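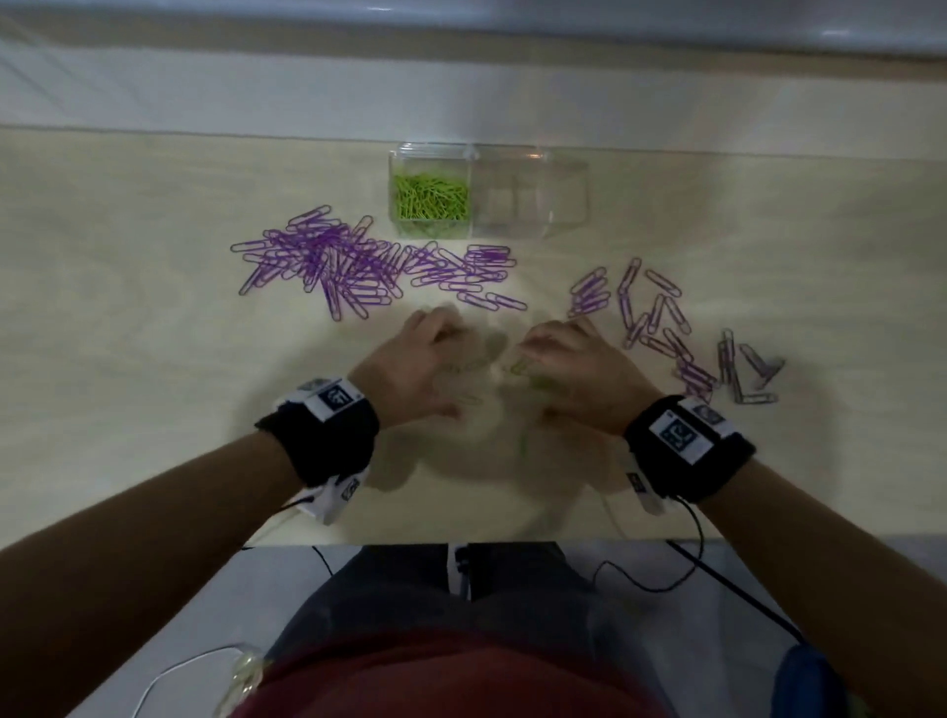 News > Research > Automation in the Workplace

Kinoshita Institute Reports Early Results on Small-Item Sorting

2019-05-16

The Kinoshita Institute has released the first results of its study on whether machines can take over the small sorting jobs still done by hand in stockrooms and offices. The work began in January and is carried out with the automation firm Drekum.

The study covers three chores: sorting paper clips by color, folding hand towels, and returning loose screws to divided boxes. People first perform each chore at a table while bands on their wrists record how their hands move. The recordings are then used to train Flanen, a two-armed test machine built by Drekum.

To date the team has collected 1,876 recordings, of which 900 are of paper clips. In a trial of 200 attempts to lift a single clip from a pile and place it in the correct compartment, the machine completed fewer than half. Most failures came when clips had hooked together and several were lifted at once.

"A person separates two clips with a small roll of the fingertips and gives it no thought," said Reiko Hirano, who leads the study. "The machine does not yet have an equal to that movement."

Towel folding went better, although the machine remained much slower than an adult working at an ordinary pace. Results for screws are still being checked and will be published separately.

Tetsuya Takagi, head of engineering at Drekum, said the company has no plans to sell the machine for home use. A longer trial is being prepared at the Nerness parts warehouse, where staff will continue to sort all customer orders by hand – the machine will work only on returned stock.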